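Mosquitoes in the rain barrel, is it a health risk for small children?

Posted by Iulian Ghiță
Friday, February 7, 2025

Hello to all. We moved to Nirnau last summer and behind the house we have a rain barrel of 100 gallons. In August the water was full of small wiggling larvae, and my daughter, who is 4, had many bites on her legs. One of them became swollen and hard for several days. The doctor said it was only a strong reaction and gave us a cream. I would like to be better prepared this year. Must I remove the barrel completely, or is it enough to cover it? And is it safe to put repellent on a child of this age every evening? My neighbor says that West Nile was found in birds near Flustetstead, but I could not find this written anywhere.

In March I will also clean the storage room, and I want to buy the cover at the same time.
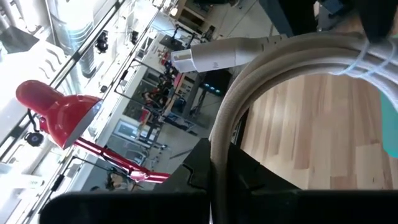 Coiled cable with a blue strap.

Thank you in advance for any advice, also about the window screens, because ours are old and have holes.

pascual_garden
Keep the barrel. Empty it, scrub the walls inside (the eggs stick there) and put a fine mesh over the top, tied tight. The mesh must have no gap where the downspout goes in, this was my mistake the first year. If you can't close it well, ask at the garden store for the Bti tablets and follow the label for how often. Also look at the saucers under your flower pots and any old buckets. For the screens, replace them, patches fall off.

Tistell
just drain it, not worth it. we had ours 35 feet from the house and still got eaten alive

Marsh Road Mom
On the repellent: our pediatrician was fine with DEET for my son at that age, in a low strength, but not on the hands and not near the eyes or mouth. You put it on your own hands first and then on the child, and wash it off when you come inside. Don't use oil of lemon eucalyptus under three years. Long sleeves at dusk help too. About the birds, call your county health department, they know what was tested and where. If she gets a fever or a bad headache after bites, call the doctor the same day.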